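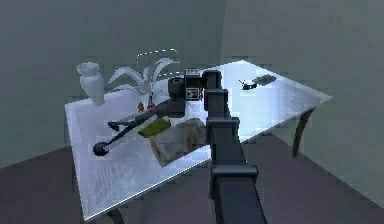
4.2 Scene Rules for Cluttered Tabletops

The Skollbridge guidelines apply to every simulated episode before it is admitted to the Talgate set. They were written after the first round of reviews, when two labs using the same simulator were found to disagree on what counted as a valid start state. We list the rules here in the form in which reviewers apply them.

Placement. Every object must rest on the support surface or on another object at the first frame. Contact between objects is allowed, and so is partial overlap in the camera view. Figure 3 is a typical accepted case: a long black stick touches or is attached to a camera, and a flat green item lies partly under its shaft. An earlier draft of the rules would have rejected this layout for lack of clearance. We dropped the clearance rule because it removed most of the scenes in which grasp planning is hard.

Spread. Objects do not have to be evenly distributed. In Figure 3 most of them form a cluster, with two small dark items well apart from it toward the far right end of the table. Such layouts are kept, provided that each object named in the instruction is at least partly visible in one view.

Naming. An instruction may only use a name that an annotator can confirm from the rendered view. Where the asset name and the rendered appearance differ, the appearance is used. The crumpled tan item in Figure 3 could be a paper bag or a folded cloth at this resolution, so an instruction that depends on telling the two apart is returned to its author. Small objects get the same treatment. If a general phrase such as "the small black object" picks out more than one candidate, a position must be added.

Transparent and reflective materials. These are permitted but must be flagged. The glass box behind the plant in Figure 3 is hard to make out against the wall, and the tabletop carries strong highlights. Flagged scenes are scored separately, and a method that reports only a pooled success rate does not meet the reporting rule in Section 4.4.

Arm in view. The arm may cover part of the table. Reviewers check that it does not hide the target completely at the first frame. Later occlusion is not checked.

Two reviewers apply the rules independently. A scene on which they disagree goes to a third, whose decision is final and is logged with a short reason. Of the 2,429 scenes submitted through the Nollness portal, we drew 100 at random for a repeat review by people who had not seen the first result. Naming was the most common source of disagreement in that sample, followed by the transparency flag. Placement caused very little.

The rules cover start states only. They say nothing about physics settings, and a scene can pass all of them and still contain a collision mesh that does not match its visible shape. Mesh checks are run with the Shevchuk tool and are described in Section 4.3.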